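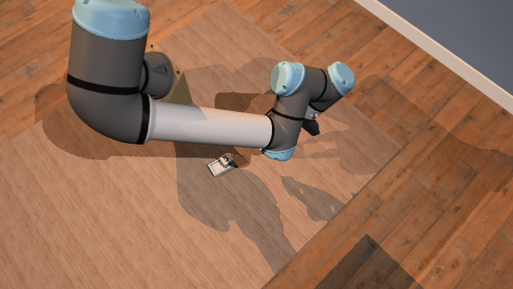
Robot Cell Operation, Unit 7
Handout: the wrist fault on the Mandinico cell
Instructor: Elīna Luik

Read this before the lab session in November. Bring it with you, along with your notes on joint limits from Unit 5.

Background

The Mandinico cell was run as a night job by Brinness. A six-joint arm picked small housings from a wood-topped bench and moved them to a tray. The same program had been tested in simulation first, and it passed there. On the real cell it ran for 3012 cycles before the stop we are going to study. The operator on shift was Helju Ots. The report was written by Ieva Dzene, and most of what follows comes from it.

What happened

The arm was moving back from the tray to its approach point, low over the bench with the forearm close to level. In that pose joint 5 is near zero, and joints 4 and 6 come close to lining up. This is a wrist singularity. A straight-line move of the tool through it asks joints 4 and 6 to turn very fast in opposite directions.

The controller limited the speed of joint 4 and let the tool drift off the line. The drift was 17 mm at the worst point. The gripper finger touched a housing that was still on the bench and pushed it under the forearm. The protective stop came 40 ms after contact. No one was inside the fence.

Ots pressed the emergency stop as well, which was the correct action. She then did what many of you would do: she reset the cell and jogged the arm in linear mode to clear it. The pose was still close to the singularity, so the wrist swung a second time and hit the bench edge. Most of the damage to the gripper comes from this second contact.

Why the simulation did not show it

Two settings were different.

The simulated arm had no joint speed limits. Joint 4 was allowed to turn at almost any rate, so the tool stayed on its line and the log looked clean.

Contact checking was on for the gripper and the bench but off for the loose parts. The tool could pass through a housing and nothing would be written to the log.

Dzintra Kļaviņa went back and ran the program again with both settings corrected. The fault appeared on the first return move.

Recovery procedure

1. Leave the cell stopped. Write down all joint angles from the pendant before touching anything.
2. Look at joint 5. If it is within 7 degrees of zero, do not use linear jog.
3. Switch to joint mode at reduced speed. Check which way the wrist is free to turn.
4. Move joint 5 away from zero first, then raise the arm with joint 2.
5. Remove loose parts only when the arm is clear and the cell is locked out.
6. Inspect the gripper and the tool mount. Check the tool center point again before any restart.

Terms to know

Protective stop - a controlled stop made by the safety system, with reset allowed.
Emergency stop - started by a person, reset by hand at the button.
Singularity - a pose in which the arm loses a direction of motion.

For the lab

Load the Litska file and run the return move with the speed limits off, then on. Plot joint 4 speed for both runs on the same axes. Hand in the plot with half a page on where you would put the approach point instead. Birutė Krūmiņa will be in the lab to check your lockout steps before anyone uses the real arm.

Reading: Vasiliauskas course pack, the section on wrist singularities.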